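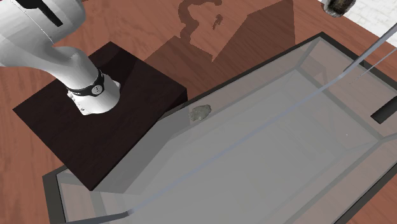 A simulated view of a robot arm mounted beside a transparent tank, from Vernstead's planning model.

Vernstead Approves First Stage of Robotic Tank Handling Purchase

The Vernstead research center has approved the first stage of a plan to buy robotic arms for its tank laboratory, with orders expected to be placed in August. The decision follows a review of the center's sampling work, most of which is now done by hand.

Under the plan, one arm and its mounting platform will be bought in the current budget year. Further units will be considered once the first has completed 339 hours of supervised operation. Funding for the later units has not been committed.

The center studied the layout in simulation before asking suppliers for prices. The model places the arm on a dark wooden platform directly beside the tank. Planners used it to compare mounting positions and to study how much floor space each workstation would need. The mounting design for the laboratory itself will be settled with the chosen supplier.

Two firms, Grurkimier and Mnguni, have been invited to submit full offers. Each has been asked to price the arm, controller, installation and staff training as separate items – a change from earlier equipment purchases, in which service costs were often combined with the purchase price. Offers must also state the yearly cost of maintenance and the expected delivery time for spare parts.

Vandum, which supplies the center's existing tanks, will advise on clearances and on the protection of tank rims during installation. Its contract does not include the robotic equipment.

The laboratory handled 1,254 samples in the last budget year. The center estimates that some 230 of these involved repeated retrieval tasks suitable for an arm of the type under review. Work with live specimens is outside the scope of the first stage and will continue to be carried out by laboratory staff.

The budget also sets aside 100 hours of staff time for training and safety checks. No laboratory positions will be removed as a result of the purchase. Technicians assigned to the new workstation will receive their training before the arm enters regular use, and at least one trained operator must be present whenever it is running.

Electrical work in the tank laboratory will be scheduled separately and paid for from the building budget. Access to the north bench area may be limited while this work takes place. Groups with bookings in that area will be contacted by the laboratory office – existing reservations remain valid until a notice of change is issued.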